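October, 6:40 a.m.

Heating off again overnight. The bedroom was at 68 when I went to bed and colder than I wanted by three, so the summer bedding is finished for the year. I had put off the changeover for two weeks on the theory that the weather would settle. It has settled, in the wrong direction.

Started with the storage bins. The Skendo bin seals properly and everything in it came out smelling of nothing, as it should. The Gelov bin has a lid that bows in the middle, and the two pillowcases on top had picked up a closet smell. Both went into the wash on warm with half the usual detergent. I will not buy another Gelov. Will move the spare towels into it, which get washed often enough that it doesn't matter.

Weighed the heavy comforter on the luggage scale, then gave up on the idea of washing it at home. The machine's limit is for dry weight and I was too close to it. The laundromat on Boltovbridge Road has the large front loaders. Irfan Ginting took his there last month and said to run a second spin before drying, otherwise it takes three cycles in the dryer. He also said to bring coins, as the card reader is unreliable.

Drawer under the bed: measured it again at 135 centimeters inside. The plaid blanket folded in thirds and then in half fits with room left over. Folded in quarters it catches on the runner. I wrote this down last year and lost the note, so it goes in here.

Used the bed as a work surface for most of the morning and it filled up faster than I could clear it. Plaid blanket on one side, folded, and the small stuff on the blue striped sheet, including an orange plastic bag.

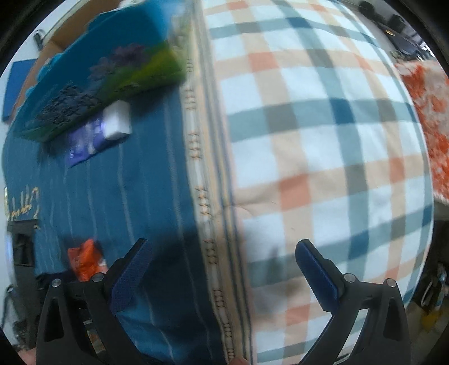 The plaid one stays out for now. It is the right weight for October on its own, and with the Aquino quilt over it I expect to get through to the first hard frost. The striped sheet stays on the bed until the weekend wash - no point in changing it before the comforter is done.

Still to do: find the second set of drawer liners, put a strip of foam under the Gelov lid, ask Irfan which size of dryer he used. Thermostat set to come on at 5:30 tomorrow. Will check the reading before I get up.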